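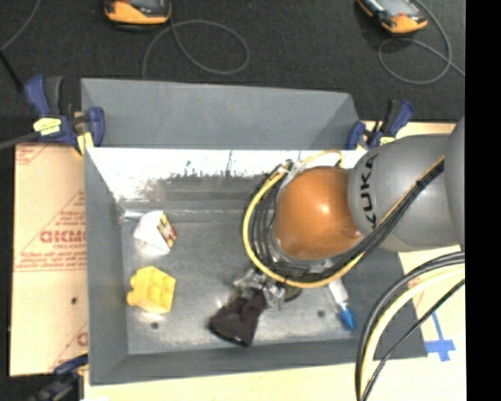 One of the ladies at the sorting table asked me last August why we do not simply throw away everything that comes without its box, and I had no good answer for her. I said I would think about it. My talk today is the answer, a bit late.

Notes for the talk, March 4, 2022
Mixed bins: what to do with the small things

Start slowly. Wait until the people at the back have found a seat.

Say first what I mean by a mixed bin. It is the bin where the things go which have no other place. A soft dark thing with folds, a white tube with a blue cap, a package with corners, something yellow and hard. Each of them would be easy on its own shelf. Together in one metal bin they make work.

Our numbers. At Saludo we empty 600 mixed bins in a year. When I began, we had 5 shelves for what came out of them, and now we have 6. The sixth is for soft things only. I want to spend some minutes on this shelf, so do not hurry here.

Soft things. They change their shape each time you put them down. You fold one, you turn around, and it looks like another thing. In the beginning we wrote the shape on the card ("long," "round"), and this was a mistake. Now we write the color and the material, if we are sure of the material. If we are not sure, we write "soft" and go on.

(Ask the room: who has a drawer like this at home? Wait for hands.)

Tubes. Lay them down, all caps to the same side. A tube that stands will fall. The people in the Melovmont store keep them in a narrow tray, and I like their tray very much. Bring the tray and pass it around. Remember to get it back!

Packages with printing. Turn the printed side to you before you put the package on the shelf. It sounds like a very small thing. In the Asska warehouse they did not do it for a whole winter, and they had to lift every package twice.

Hard things in bright colors. These are found first, so take them out first. Then the dark things on the bottom are easier to see. Look also in the corners, where the short, thin pieces like to stay.

Labels. We use the Pramix cards, the plain ones. We bought 2000 of them and we still have enough. Write with a pencil. I know that many of you prefer the printer, and we can discuss it after the coffee.

If there is time: the story of the missing lid. If there is no time, leave it out.

Go back to the lady's question. My answer is that a thing without a box can still be a good thing, but it needs a card on the same day. After one week we do not remember where it came from.

Questions. Repeat each question loudly before I answer it. The card samples are in the blue folder by the door.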